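Motenia word list, README

Laundry and housekeeping vocabulary, collected for the Motenia phrasebook. Plain text, one entry per line. 1193 entries total, 739 checked by a second reader. The rest are not checked, use with care.

What's in it

words.txt - main list, headword, tab, meaning
regional.txt - 145 entries only heard in one or two towns
dropped.txt - stuff I took out and why. messy

Fabric terms were the hard part. Felt, baize and plain "green cloth" get one word in Gakstead and three in Robichaud, so there are three rows for it. Don't merge them.
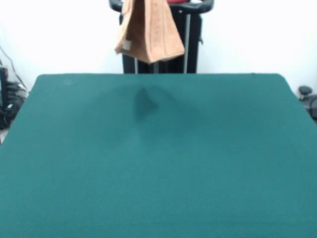 Spelling follows the old Ciltach school primer where it has the word. Where it doesnt, I went with whatever most speakers wrote down when asked. Accents kept. File is UTF-8, if you see garbage your editor is guessing wrong.

Tags

n, v, adj - the usual
old - only grandparents say it
rude - yes there are a few
q - queried, 88 of these still open as of May

Verbs for folding are split by what gets folded: sheets, shirts, small things like towels. Crumpling is its own verb and takes no object in the Gakstead form. Took me ages to work out, examples are in words.txt under the q tag, will move them later.
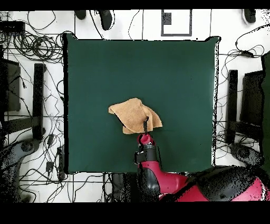 Known problems

Duplicate headwords around the letter S. Plurals inconsistant. Two entries for "peg" that say opposite things, both speakers were sure.

Reuse

Free to copy and change, keep the Motenia name on it. Corrections welcome, one per message please, with the town you heard it in.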